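Faut-il vraiment un robot qui plie le linge ? Mon avis après un été d'atelier

19 septembre 2019

Je vais me faire des ennemis à l'atelier partagé, tant pis : je pense que le linge est le meilleur premier projet pour qui veut construire un bras chez soi. Meilleur que les cubes, meilleur que le jeu d'échecs (tout le monde veut faire le jeu d'échecs !), et bien plus formateur que le énième bras qui verse un café à côté de la tasse.

Un cube, ça pardonne tout. On ferme la pince, il est dedans, on est content. Un tissu glisse, se replie, se coince sous un doigt, et la fois d'après il fait complètement autre chose. J'ai passé presque tout le mois d'août là-dessus, avec un bras que j'appelle Sivarholm parce que c'était le nom sur le carton où je rangeais les pièces, et j'en ai appris davantage sur la prise qu'avec tous mes essais d'avant. Côté budget, j'en suis à environ 890 euros, dont 116 rien que pour des doigts que j'ai refaits trois fois.

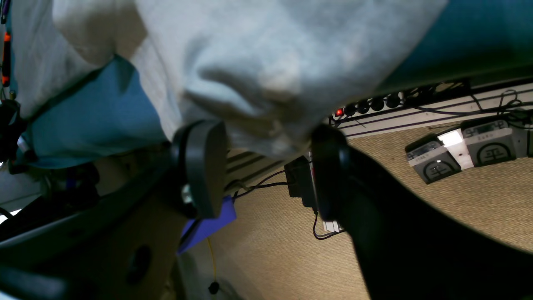 Est-ce qu'il faut des capteurs de force pour attraper du tissu ? On peut s'en passer au début : des doigts larges et un peu souples, une fermeture lente, et on limite le courant du moteur.

Je sais bien ce qu'on va me répondre, que plier une serviette à la main prend quelques secondes et que mon engin met une éternité. C'est vrai, et je m'en fiche un peu. Je ne construis pas un appareil électroménager, je bricole pour comprendre. Ceux qui promettent la machine qui videra le sèche-linge pendant qu'on dort me fatiguent autant que vous, et j'aimerais qu'ils viennent passer une soirée à régler une pince avec nous, pour voir.

Par contre, là où je suis moins tendre, c'est sur les câbles. On soigne le bras, on peaufine le code, et puis on laisse traîner les alimentations par terre en se disant qu'on rangera plus tard. Je suis le premier coupable ! Prévoyez des gaines et des étiquettes dès le départ, et un arrêt d'urgence à portée de main, même pour un petit bras.

Prochaine étape pour moi : les chaussettes. J'ai déjà peur.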